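Zusstead two-finger arm with the Simerwood chore software: can it fold my cloths yet?

Reviewed by Welington Trindade

I manage a small repair shop for sewing machines, and at home I have the same problem as in the shop: too many cloths. Cleaning cloths, polishing cloths, kitchen towels. They must be washed, folded and put back, and this work is boring. So when our shop had the chance to use a Zusstead arm on loan in April, I said yes before I asked how heavy it was. (It is heavy. Two persons, please, and mind the stairs.)

The arm came with a gripper from Ferkance and with the chore software from Simerwood. You pay for these separately if you buy, and I will come back to this point because it is confusing. I used the set for one month, mostly in the evening after the shop closed. I am not an engineer. I can read a wiring diagram and I am patient, and I think this describes many people who would consider such a purchase.

What I wanted from it

I gave the arm three kinds of work. The first was folding square cloths and putting them on a pile. The second was clearing a table: cups to one side, cloths to the other. The third was sorting bobbins by size into small boxes, which is real work in my shop and takes me one hour every Monday.

I did not try cooking, ironing or anything with glass. The manual says that glass is possible. I prefer not to learn if this is true with my own glasses.

Setting up

The manual has 80 pages and the first useful one is page 27. Before it you find safety texts, which I did read, and a long history of the company, which I did not finish. From page 27 the instructions are good. You fix the base, connect the gripper, start the software and let the arm learn where the edges of your table are. The last step must be repeated each time you move the table, even by a hand's width. I forgot this twice and the arm tried to pick up a cloth a little under the surface of the table. It stopped by itself both times, with a loud beep. No damage, only one mark in the paint.

The software works on a normal laptop. The menus are translated well, but the error messages are not. I received error 1613 many times. The explanation was "Object expectation is not fulfilled." After some days I understood that it means the fingers closed and there was nothing between them. A simpler sentence would help a beginner very much.

The gripper

I like the form of the fingers. They are black and curved, wide at the base, and they become narrow toward the rounded tips. When they are closed, the two together look like the arch of an old church window. With narrow tips you can reach for the corner of a cloth, and for a bobbin standing close to another bobbin. The gripper I tried before this one, a Duangkaew with flat fingers, was stronger but it pushed away everything near the thing I wanted.

The weak side is soft material. A cup has one shape and keeps it. A cloth on the table has a new shape every time, and the tips must find one layer and leave the others. If they take two layers, the fold goes wrong and the software does not always notice. If they take none, you get 1613 again.

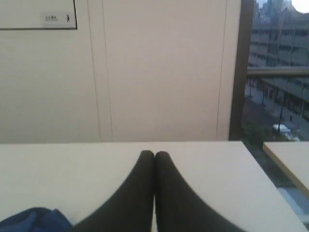 Folding cloths

I made a proper test with 50 cloths, all square, all the same cotton, given one by one. The arm folded 27 of them so that I would put them in the drawer without touching them again. The others had a corner sticking out, or were folded only once, or ended up as a ball. With cloths that I first laid flat by hand the result was much better, but then I have done half of the work myself and I could do the other half in two seconds.

The color makes a difference too. Light cloths on a light table are difficult for the camera. Dark blue on white was the best combination in my shop. The manual mentions this only in a small note at the end, although it should be in the first chapter.

Speed: slow. I can fold the whole pile while I drink my coffee. The arm needs the evening. If you are not in the room this does not matter, but for the first two weeks I did not trust it enough to leave.

Clearing the table

Cups went well. It took mugs by the rim and placed them gently. Spoons were less good, especially when they lay flat, and a thin plate it could not lift at all. With cups and cloths mixed it always chose the cups first and left the cloths for later, like my son does with vegetables.

Sorting bobbins

I was surprised here. Bobbins are small, hard and always the same, and after one evening of teaching the arm did the sorting almost without my help. It is slower than I am, but I can repair a machine during this time – and this was the only job where I really saved an hour. If your shop has such a task, with small hard parts that arrive in a tray, I think the arm is ready for you.

Noise and living with it

The motor sound is low and not unpleasant. The beep is unpleasant and you cannot make it quieter, only switch it off, and I do not recommend to switch it off. The arm also needs more free space than the drawing on the box suggests. I had to move a shelf.

About the price: the arm, the gripper and the software come from three sellers with three warranties. When I had a question about the fingers, Zusstead sent me to Ferkance, and Ferkance asked me which version of Simerwood I had. They were all polite and answered within a few days. Still, I would like to write one letter and not three.

My rating

For small hard parts: four stars of five.
For cups and mugs: three stars.
For cloths and towels: two stars, and one of these is for the effort.

For a household I would wait. The machine can do a chore when somebody prepares the chore first, and at home the preparation is most of the work. For a small shop with repeated tasks I would ask for a loan like I did, and test it with your own parts before you sign. I have asked to keep mine until the end of the summer, for the bobbins. The towels I fold myself again.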